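Burnumcombe Community Board > Kitchen and Hall > Chopsticks and spoons, how are we storing them??

teapot_lil
Right, quick one before I have to run. Hall kitchen at Burnumcombe, the Chinese soup spoons and the black chopsticks. They've been living in the big drawer with the tin openers and god knows what and I'm sick of it. Want to get them sorted before the January supper. Do we keep spoons and chopsticks together or seperate? Got a pink tub and the black tray to play with. Opinions please, short ones.

marrowman
Separate. Always. Spoons chip.

teapot_lil
They're hardly going to chip off a chopstick

marrowman
They chip off each other. Had a set of the same sort at home, white, long curvy handle, all in a heap in a drawer. Nicks round every bowl inside a year. You feel it on your lip.

Gwenno77
Why not just jars? Chopsticks upright in a tall jar on the side, done. Spoons in a bowl. Don't see why this needs a thread tbh

teapot_lil
Because the jars get knocked over and then they're all over the floor, Gwenno, and I'm the one on my knees.

Gwenno77
Heavier jar

D_Ellwood
Darren Ellwood here, I do the Clenuvbridge lunches so I use the same kit when I borrow it. My vote is flat in a tray. Pairs together, gold ends all the same way, so whoever's laying up can grab two and go. Upright you can't tell if you've got a matching pair till you've pulled out half the jar.
Spoons nested on their sides if there's room. If there isn't then they want their own box.

marrowman
Own box. Thank you.

D_Ellwood
I said if there isn't room

teapot_lil
Ok went down at 4 and got stuff out on the checked cloth. Not finished. Spoons on the tray with most of the chopsticks, few chopsticks in the pink one. See what you think 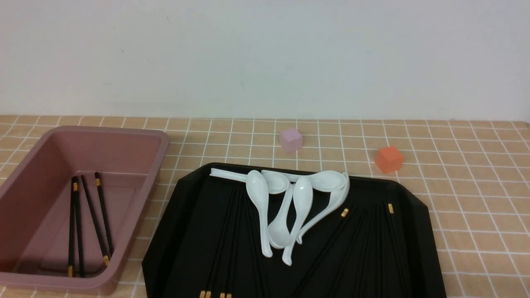
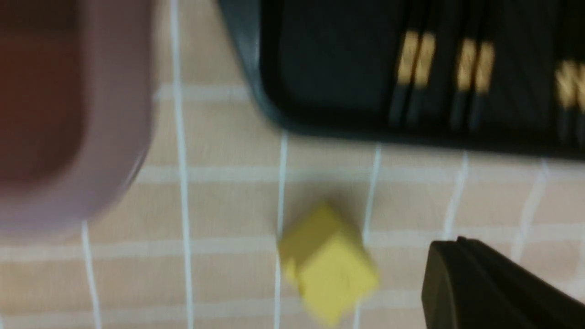
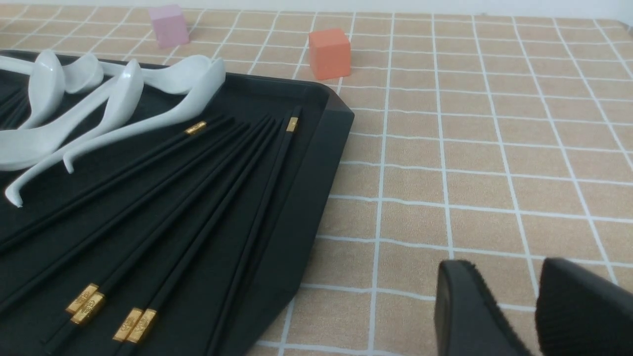 Tray and pink tub on the checked cloth, sorting still to do

marrowman
Spoons piled on top of the chopsticks. In a heap. I rest my case.

teapot_lil
It's half way through!! I put them down where there was space

Gwenno77
Ok I take back the jar thing a bit, that tray's bigger than I remembered. Where does it go though? Won't fit the drawer next to the cooker, I can tell you that now.

teapot_lil
Shelf under the hatch. Measured it. Shelf is 648 mm across so it goes on with a bit to spare and the pink one can sit by it

quillpen
Coming in sideways. Is that the tray with the corners taken off? Pain to dry. Water sits along the rim. If chopsticks go in there even slightly damp they'll smell by the next supper. Put a tea towel under them

marrowman
Tea towel just holds the wet in

quillpen
Not if you change it

marrowman
And who's changing it

D_Ellwood
Dry them properly first and you don't need either. I leave mine out on a cloth for an hour after washing up, then away. Not in the tub straight from the sink, people always do this and then they're sitting in a puddle.
Lil, the ones in your tub are pointing all ways. First picture. Will drive you mad when you're laying up for forty.

teapot_lil
Yes thank you Darren I know, four chopsticks, I'll survive. They were going to be the start of the tub lot and then the phone went

D_Ellwood
So it's chopsticks in the tub, spoons in the tray?

teapot_lil
That's what I'm ASKING

Gwenno77
Chopsticks in tub. Tub's got proper sides so they won't roll out when someone yanks it off the shelf. Tray's got hardly any rim.

D_Ellwood
Disagree, other way round. Tray's long, chopsticks are long. Spoons are short and heavy, they want sides. Put a folded cloth in the bottom of the tub, spoons in on their sides, marrowman gets his box and everyone's happy.

marrowman
I could live with that

Gwenno77
Still think the chopsticks will end up on the floor. Carry a flat tray through that door with someone coming the other way and see

quillpen
Elastic bands? Tens. Not fives, nobody can do pairs out of fives

teapot_lil
Bands perish and leave a mark on the black, had that before. Ribbon maybe. Got loads left from the fete

quillpen
Ribbon's nice. Bit of a faff to undo with forty hungry people

D_Ellwood
Or just the paper sleeves, Zustlow do a pack of 100. One pair each, fold the end. Then it doesn't matter what you keep them in.

Gwenno77
More rubbish to throw away though

D_Ellwood
Reuse them

Gwenno77
After people have had soy sauce hands on them? no

marrowman
Beyene used to do a cutlery box with a lid, long sections, would take the lot. Not seen one for years. If anybody's got one in a loft I'd have it off them

teapot_lil
Not buying anything, there's 322 quid in the kitchen pot and that's for the urn. What we've got is what we've got.

quillpen
fair

teapot_lil
Right. Going with Darren. Chopsticks flat in the tray, pairs, gold ends at the hatch side. Spoons in the pink tub on a folded cloth, one layer if they'll go, two at most. Both on the hatch shelf. Will put a lable on the front of each so they don't wander back to the drawer

marrowman
Cloth between the two layers as well please

teapot_lil
Yes ok cloth between

Gwenno77
For the record I'd have swapped them. When the tray goes over in the doorway I'm not picking them up

D_Ellwood
Noted. Can I borrow the lot the week after the supper btw? Will bring it back dry

teapot_lil
Yes but the tub comes back with its cloth in it. Last time the ladle came back without its hook

D_Ellwood
That was not me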